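打印本页 | 邮件转发 | 分享(5) | 评论(94)

版块:家用机器人 / 仿真与评测
主题:Alix 仿真里开门全过,上实机撞门框,这种成绩还能信吗

楼主:灰墙根
先说事。我们这边用 Alix 的家务任务包跑移动操作,底盘和臂都是 Drivden 的,策略在仿真里训,训完直接上实机。仿真里“穿过房门再转去厨房”这一项成绩一直很好看,好看到我都懒得看回放。上实机第三趟,底盘右前角蹭上门框,没停,继续顶,直到有人拍了急停。人没事,门框掉了一块漆,底盘护板裂了。

厂里的答复是“定位漂移,建议重新标定”。我标定过了,标定前后差别小得可以忽略。我不接受这个说法,所以把仿真那边翻了一遍,越翻越不放心。

2 楼:三角铁
没停才是重点。蹭一下谁家都有,碰撞之后还在给速度,这是安全链路的问题,跟仿真训得好不好没有关系。你先回答:保险杠触发信号有没有进到底盘控制器?

3 楼:灰墙根
回 2 楼:进了,日志里有。触发之后 562 毫秒才降速,手册里写的是立即。这中间上层策略还在发前进指令,看样子是上层把下层盖掉了。

4 楼:不吃香菜的老周
562 毫秒,你用的哪边的时钟?上位机和控制器没对时的话,这个数没意义。我不是替厂家说话,我见过太多人拿两个没同步的日志相减,然后发帖骂人。

5 楼:灰墙根
控制器自己的时钟,触发和降速都在同一份日志里。对时的坑我踩过,这回没踩。

6 楼:Kodbridge老用户
Kodbridge 做转接的时候有一个默认选项叫“指令保持”,上层断了或者冲突了就沿用最后一条。你们是不是通过它接的?是的话先把这个关掉再说别的。

7 楼:灰墙根
是通过它接的。选项开着,没有人记得是谁开的。今天关了,还没复测,所以别急着说破案。
另外有人私信要仿真里的场景,贴三张,卧室、厨房、门口各一张。
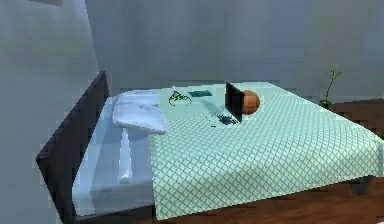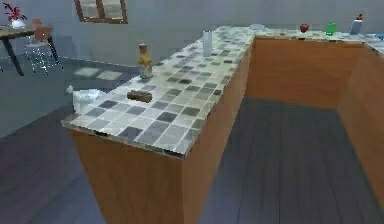
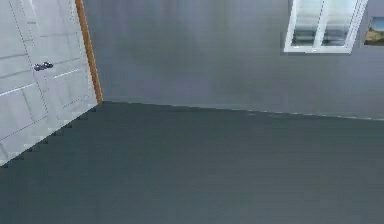 本页最后更改:10 月,下午 4:20

8 楼:三角铁
第三张门的下沿,锯齿状的一格一格。这只是显示问题,还是碰撞体也这样?如果碰撞体是另外一套简化的盒子,那你在画面里看到的门边和物理引擎里的门边可能根本不在一个位置。

9 楼:灰墙根
问到点子上了。我把碰撞体单独导出来看,门板是一个薄盒子,门边那条橙棕色的木边没有碰撞体。策略从那里擦过去,仿真里不算碰,成绩照样记成功。实机上那个位置是实心木头。

10 楼:不吃香菜的老周
那你标题应该改成“我们没检查碰撞体”。任务包文档里写了装饰件默认不参与碰撞,在安装说明后面,字是小了点。

11 楼:灰墙根
文档我看了。门边算装饰件?机器人要过门,门边就是最要紧的障碍物。把它归到装饰里,再给一个“过门成功率”,这个成功率测的是什么?

12 楼:Sakda Luangrath
我用过同一个任务包,中文写得不好请见谅。我的问题在厨房。台面上的透明塑料袋,在我这里的版本碰撞体是一块平板,夹爪过去很容易“拿到”。真的袋子不是这样,一捏就塌,深度相机也常常看不见。我的策略学会了直接往下压,到实机上就压到台面,腕部过力矩,停机。至少它停了。

13 楼:灰墙根
谢谢。塑料袋这个我没单独查,成绩表里它跟苹果、瓶子算在同一栏。分开看估计会很难看。

14 楼:海盐面包
我倒觉得你们对仿真要求太高了。仿真本来就是筛掉明显不行的,过了仿真才有资格上实机慢慢试。拿它当验收依据,是用的人的问题。第一张那个笔记本电脑都像陷进被子里了,看一眼就该知道接触是糊弄的。

15 楼:三角铁
回 14 楼:电脑那块可能只是渲染发虚,光看图下不了这个结论,得看接触点的数据。不过“慢慢试”我同意。楼主第一次上实机给的多少速度?

16 楼:灰墙根
……跟仿真里一样的速度,没有限速。这个是我的错,我认。

17 楼:不吃香菜的老周
终于说了。三趟就撞,还没限速,急停靠人拍。换哪家的仿真都救不了你。

18 楼:灰墙根
我认限速的错,不代表别的就没问题。Drivden 的宣传页写“仿真通过即可部署”,这句话我截了图。他们要是真信这句话,就把保险杠触发后的降速做进底盘里,别让上层有机会盖掉。

19 楼:Kodbridge老用户
做不进去。底盘固件早就定了,他们的办法是让你加一个 Grabowska 的安全继电器,另外收钱。我加了,触发就断动力,很硬,刹停的时候臂会甩一下,附近别站人。

20 楼:海盐面包
臂会甩也是个安全问题吧,这不就是把一个坑换成另一个坑。

21 楼:Kodbridge老用户
所以我让臂先收回来再过门。慢,但是没再撞过东西。你要又快又稳,我没见过。

22 楼:灰墙根
复测回来了。“指令保持”关掉,限速打到很低,拿泡沫板当门框撞了 5 次。4 次触发后很快就降了,有 1 次还是拖了一下,没有上次那么久,但是肉眼看得出来。原因不明。日志里那一次触发信号抖了两下,第一下好像被滤掉了。

23 楼:三角铁
滤波窗口设太宽了,或者保险杠那个微动开关本身有毛病。换个开关再撞。五次太少,撞到你烦为止。

24 楼:不吃香菜的老周
同意 23 楼,难得。另外你别只测正面,你实机撞的是右前角,角上的开关行程跟正面不一样。

25 楼:灰墙根
角上还没测,明天测。仿真那边我给门边补了碰撞体,旧策略原样重跑,过门成功率从 94 掉到多少我先不说,跑完一整轮再贴。反正已经跑的这部分,我是不敢拿它去见真门框的。

26 楼:海盐面包
补完碰撞体的场景文件能放出来吗?我这边也是这个包。

27 楼:灰墙根
授权不让转。我把改的那几行配置整理一下发你私信,你自己改。改完先看门边和碰撞体对不对得齐,别照抄我的数值,我那扇门的朝向你那边不一定一样。

28 楼:Sakda Luangrath
也请发我一份。塑料袋那一项我会单独统计,有结果回到这个帖子里写。

打印本页 | 邮件转发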